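Tiempo de lectura: 11 min

4. Repetibilidad del montaje en placas de liberación rápida

En la sección anterior conté cómo elegimos los cuerpos y los objetivos, así que aquí me meto de lleno en lo que de verdad me quitaba el sueño: cuánto se mueve una cámara cuando la sacas de la rótula y la vuelves a poner. Todo el que haya trabajado en estudio conoce la sensación. Encuadras, bloqueas, desmontas para cambiar la tarjeta porque la tapa queda contra la rótula, vuelves a montar y juras que está igual. Luego superpones las dos tomas en pantalla y el borde de la mesa se ha ido unos píxeles a la izquierda (a mí me pasó tantas veces con catálogos de relojería que acabé escribiendo este trabajo).

Comparamos tres placas. La Hokmont es una placa a medida, con un labio trasero que abraza la base del cuerpo. La Trunier es universal, plana, con dos tiras de goma y un tornillo central. La Drenano también es universal, pero lleva un pasador retráctil que entra en el orificio de vídeo cuando el cuerpo lo tiene, y uno de los nuestros no lo tenía, cosa que descubrí con el protocolo ya redactado y que me obligó a rehacer media tabla. Las tres encajan en la misma mordaza, una Nägeli de palanca que llevaba años en el estudio y que conozco mejor que mi propio coche.

4.1. Procedimiento

Cada ciclo constaba de lo mismo: cámara montada, palanca cerrada hasta el tope, disparo con cable, palanca abierta, cámara fuera, cámara sobre la mesa, cámara otra vez en la mordaza. El blanco era un tablero de puntos impreso sobre vidrio y colocado frente a la cámara, con la luz fija y el enfoque bloqueado con cinta. Lo de la cinta parece una chapuza, ya lo sé, pero el anillo de enfoque de uno de los objetivos se movía solo con mirarlo, y prefería una chapuza constante a una elegancia variable.

En total hicimos 2.026 ciclos, de los que 721 corresponden a la placa Hokmont. El reparto no es equilibrado, y lo digo ahora para que nadie tenga que buscarlo en las tablas. La Trunier obligaba a reapretar el tornillo cada cierto tiempo, y cada reapriete abría una serie nueva, con su calentamiento y su toma de referencia. Con la Drenano perdimos una tarde entera por un muelle que se quedó dentro del pasador.

Entre ciclo y ciclo dejábamos la cámara apoyada siempre del mismo lado. Al principio no lo hacíamos, y en las primeras series aparecía una deriva lentísima que me volvió loco -- el peso del objetivo asentaba la goma de una manera o de otra según cómo descansara el conjunto. Esas series están en el material adicional, pero no entran en las cuentas.
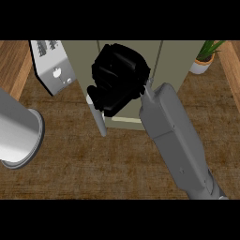
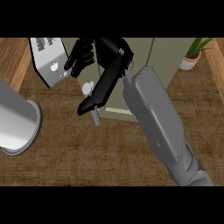 Figura 3. Dos vistas simuladas de un brazo robótico gris sobre una superficie de madera marrón.

4.2. Cómo medimos el giro

Separamos el desplazamiento en tres componentes: giro alrededor del tornillo, cabeceo y traslación a lo largo de la cola de milano. El giro es el que más se nota en fotografía de producto, sobre todo con focales largas, y también el que más se discute en los foros, casi siempre sin medirlo. Para estimarlo ajustábamos una transformación rígida entre la toma de referencia y cada toma posterior, usando los puntos del tablero que quedaban dentro del círculo central de la imagen. Los de las esquinas los descartamos porque la distorsión del objetivo, por mucho que se corrija, deja un resto que yo no sabía meter en el presupuesto de error sin hacer trampas.

La traslación la limitamos con un tope atornillado a la mordaza. Sin tope, el resultado depende del pulso de quien monta, y eso mide al fotógrafo y a su café más que a la placa. Hicimos una serie corta sin tope por pura curiosidad y la dispersión era tan grande que ni la represento.

4.3. Resultados

La placa a medida ganó en giro, y con claridad. Lo esperaba, la verdad, pero no esperaba que la diferencia aguantara tan bien cuando pasábamos a la orientación vertical, donde el peso del objetivo tira del tornillo como una palanca. Con la Trunier, en vertical, el giro iba creciendo ciclo a ciclo hasta que la goma parecía rendirse, y entonces daba un salto. La Drenano se quedó en medio: muy buena con los cuerpos que tienen orificio para el pasador y casi indistinguible de la Trunier con el que no lo tiene.

En cabeceo las tres placas salieron mucho más parejas. Sospecho que aquí manda la mordaza, pues la palanca de la Nägeli aprieta siempre hacia abajo y asienta la cola de milano del mismo modo, lleve lo que lleve encima. Habría que repetirlo con una mordaza de pomo para estar seguros y no lo hemos hecho (el pomo que teníamos estaba pasado de rosca).

Hubo también un efecto que casi se me escapa. Tras una pausa larga, con la cámara montada y la palanca cerrada, la primera toma de la serie siguiente salía desplazada respecto a la última de la anterior. Lo atribuí a la temperatura de la sala, puse un termómetro junto al trípode y, efectivamente, la calefacción hacía de las suyas en enero. Desde entonces descartamos las primeras tomas de cada serie, hasta 11 en los días más fríos, y el efecto desapareció de las gráficas.

4.4. Limitaciones y un par de manías

Trabajamos con una sola unidad de cada placa. Me habría encantado comparar varias, sobre todo de la Hokmont, donde el ajuste del labio depende de unas tolerancias que yo no controlo, pero el presupuesto era el que era. Tampoco hemos medido el desgaste: los cantos de la Trunier acabaron brillantes por el roce, y no sé decir si eso cambia algo a largo plazo.

Otra cosa que se me ha reprochado con razón es que apretábamos el tornillo central a mano, con la llave corta que venía con cada placa, sin dinamómetro. Es como lo hace todo el mundo en el estudio y quería que el ensayo se pareciera a eso, aunque admito que añade ruido. Para compensarlo un poco, el apriete lo hizo siempre la misma persona, y esa persona fui yo, con la consiguiente ampolla en el pulgar. Los valores por serie, con las orientaciones separadas, se dan en la sección 5 junto con el análisis de la mordaza.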